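Minutes – Linen and Table Setting Group, Visser Guest House
2022-07-22, staff dining room

Present: housekeeping (both shifts), kitchen, front desk. Apologies from the laundry room, who sent written notes.

## 1. Minutes of the last meeting

Agreed without changes. The June action on shelf labels is done. The action on the squeaking cart is still open and carries over to the next meeting.

## 2. Cloth stock

The laundry notes give 86 white cloths in use after the last sort. Stained ones have been moved to the rag bin and are no longer on the list. Kitchen asked whether the rag bin cloths could go to them for the ovens. Agreed, as long as they are marked with a cut corner so they do not come back up with the good linen.

Housekeeping reported that the new Restik cloths shrink more than the old ones. After washing they no longer match the older stock when folded, and the piles lean. Front desk asked if the two kinds could be kept on separate shelves. Agreed. Old stock stays on the upper shelf, Restik goes below.

An order for 30 more was discussed. The kitchen would prefer the Platix ones, which are heavier and dry more slowly. No decision. Housekeeping will ask both suppliers for a sample and wash each one before the next meeting.

## 3. Folding

The two shifts still fold differently. The morning shift folds in thirds, the evening shift folds in half and in half again. Either is fine for storage, but the dining tables look uneven when both kinds are set out together.

After some discussion it was agreed to use the half-and-half fold everywhere, starting with the next clean load. Folding is to be done on the white table and not on top of the dryers, where the cloths pick up lint. Finished cloths go to the left side of the table and the rest of the top is kept free for the one being worked on.

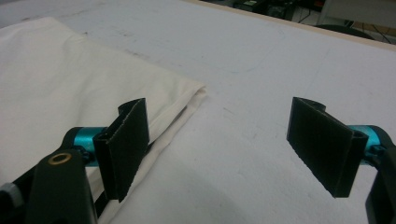
## 4. The white table

Kitchen has been leaving trays on the folding table during breakfast service. Housekeeping asked for this to stop, as the top has to be wiped down again before any linen can go on it. Kitchen said there is nowhere else to put the trays between the first and second sitting. The metal rack by the back stairs was suggested and will be tried for 2 weeks.

The table is to be wiped with the Virnon cleaner only. The lemon spray leaves a film and should go back to the bathroom cupboard.

One of the legs was reported as loose. Front desk will add it to the repair list.

## 5. Other business

- The iron in the upstairs closet trips the fuse. Do not use it until it has been checked.
- Lost property has three napkins that are not ours. They stay at the front desk until the end of the month.
- Housekeeping asked for a second laundry basket for the top floor – agreed, to be bought from petty cash.

## 6. Actions

- Housekeeping: request and wash samples from Restik and Platix.
- Housekeeping: put up a note on the new fold for both shifts.
- Kitchen: move trays to the metal rack and report back.
- Front desk: table leg and iron on the repair list.
- Laundry room: separate shelves for old and new cloths.

The next meeting will be in the same room, after the samples have been washed.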